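Learning to stir, one spoonful at a time

The robotics lab at Arside is smaller than I expected, and much livelier. The lead researcher on the Erkora project starts talking before I've got my coat off, and the first thing she wants to talk about is stirring.

"People think picking things up is the hard part," she says. "But once you're holding a spoon, the spoon becomes your finger! You have to feel the cup through it."

Erkora is a training method for robot arms doing small kitchen jobs. Most groups teach an arm by having a person guide it through a task again and again, and her team did that too, recording 3,840 runs over the spring. Then they went back and threw most of them out.

"We kept 774," she says, laughing. "My students were horrified. Those were weeks of their lives."

The ones they kept all had a small mistake in them that the person guiding the arm then fixed – a spoon that bumped the rim, say, or went in at a bad angle. The team's idea was that an arm learns more from watching a recovery than from watching a perfect run.

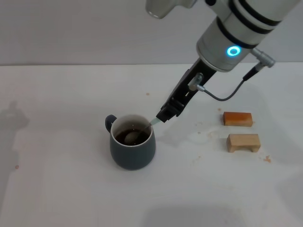 Why not just train on everything and let the computer sort it out?

"We tried that first. The clean runs look so much alike that they drown out the rest, and the arm gets very good at one path into one mug. Move the mug a little and it's lost."

The comparison she is proudest of came in July. Trained on the smaller set, the arm finished 677 stirring trials without touching the rim hard enough to trip its force limit, well ahead of the version trained on everything. A partner group at Tasach is now repeating the test with other cups and other spoons.

"I really want them to find the cases where it breaks," she says. "Thick liquids, I'd bet. Honey scares me."

She has 4 more tasks on the list, and pouring comes next. By Thursday she hopes to have the first recordings, and she is already arguing with a student about which jug to use.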